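Plesdale Kitchen Notes
@plesdalekitchen

1/ Sorting the plastic dishes this month. The set came from Flarville in two orders, and the colors never matched up between them. Notes follow for anyone storing the same stuff.

2/ Rule one: sort by shape first, color second. Plates stack with plates. A bowl in the middle of a plate stack tips the whole thing at 11 inches of shelf height.

3/ Spread everything on a cloth before you start. Hard plastic slides on a bare tabletop and rims get scuffed. Dark green cloth shows up bright dishes well, and crumbs too.

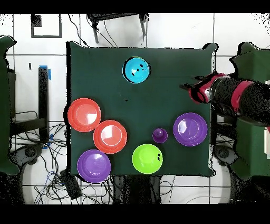

4/ Check the inside of each bowl before it goes away. Marks that stay after a normal wash get a paste of baking soda and water, left on for 21 minutes. No steel wool. It dulls the surface and the next stain goes in deeper.

5/ Plates: red with red, purple with purple. Same color usually means same mold, and same mold means the rims nest. Mixed stacks lean.

6/ Small cups go upside down at the front of the shelf. Do not put them inside the bowls. They wedge.

7/ Shelf is a Pirnent wire unit, 3 tiers. Plates on the bottom, bowls in the middle, cups on top. Liner cut from a roll, trimmed with kitchen scissors.

8/ Water temperature for washing: I stay under 70 C. Two lids from the first order warped above that.

9/ Still looking for one more lime green bowl in the same size. Flarville lists it as out of stock until June. Will post the shelf measurements next.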